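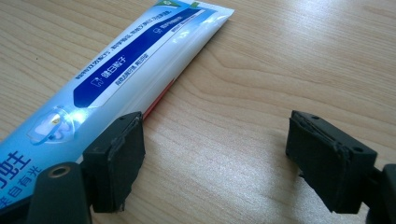 November, kitchen bench, 7.40 in the morning

Oat and sunflower batch, third go. Previous two were too sour by the second day and had a grey skin on top, so changed two things: less starter, and the seeds soaked overnight in the fridge instead of on the side.

Soaked seeds drained and rinsed twice. Blended with the oats and just enough water to keep the blades turning. Added 3 tablespoons of the cabbage brine from the Hillemum crock. Nicanor wanted to use the shop starter from Zomard again, but we have half a sachet left and I would like to keep that for the cashew comparison.

Split between two jars, A and B. A has salt in from the start, B has none until it comes out. Cloth lids, both on the shelf over the boiler. Shelf was 21 degrees when they went in.

1 pm. No change in either. Smells of wet porridge.

6 pm. B has bubbles down the side and has risen by a finger's width. A still flat. Shelf up to 23, which is warmer than I wanted, so moved both jars down one.

Next morning. Left them almost 17 hours in all. B sharp and a bit yeasty, loose texture, some clear liquid at the bottom. A milder, thicker, holds a spoon upright. No grey skin on either. Stirred the salt into B and put both in the cloth to drain, with the small weights on.

After 6 hours draining A turned out in one piece. B slumped and went back in the cloth.

Tasting, on plain crackers: Nicanor Escobar preferred B, says A tastes of very little. I think A would be fine with garlic and more lemon. Iria tried both and picked A, but wanted it smoother. The oat husk does catch in the throat a bit. Could sieve before culturing, though we'd lose a fair amount.

To do:
- repeat A with the oats sieved, same brine, same shelf
- longer on B's draining, or a heavier weight
- ask Abubakari if they still sell the hulled seeds in the big bags
- new cloth, the old one has gone thin in the middle
- label the brine jar with the date it was opened

Rest of A is in the fridge, second shelf, blue lid. Please leave B alone until it has firmed up.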